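3.2 Repair habits and the second life of household computers

Our interviews turned up far more affection for old machines than we had expected. Of the 15 households visited in Stoltemum, 11 still kept a desktop computer bought second-hand, and most could tell us who had owned it before. Van Acker's earlier survey treated such machines as waste waiting to be collected. Our visits suggest a livelier picture! 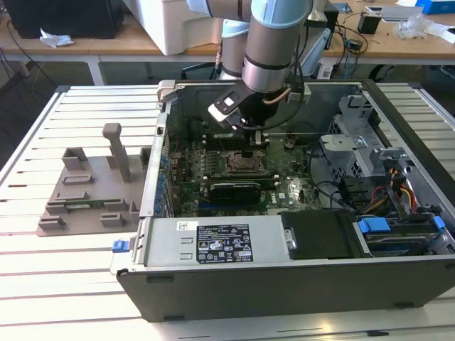
Memory was the part people spoke of most readily. Nine households had added some at least once, usually on the advice of a neighbour or a relative, and several remembered the price to the cent. The layout of a tower helps to explain this confidence: with the side panel off, the memory slot area, the processor socket and the graphics card can all be reached from one side. Laptop owners in the same street were much more hesitant — one called hers "a sealed biscuit tin".

Knowledge also travelled through the Verbeke repair evenings, held every August. We were delighted to find that 13 of the tips recorded in our notes could be traced back to these gatherings, often word for word. Kristof Van Leeuwen's idea of "borrowed skill" fits them wonderfully well, and we return to it in Section 4.
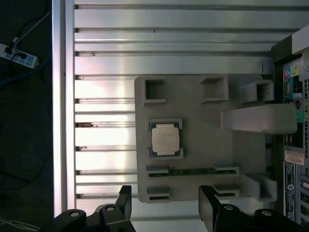
Figure 3. Grooved aluminium worktable with a light grey 3D-printed tray beside the base of a computer tower.

Storage space mattered too. Households with a shed or a spare room kept parts for years, while those in flats passed them on quickly, mostly to family.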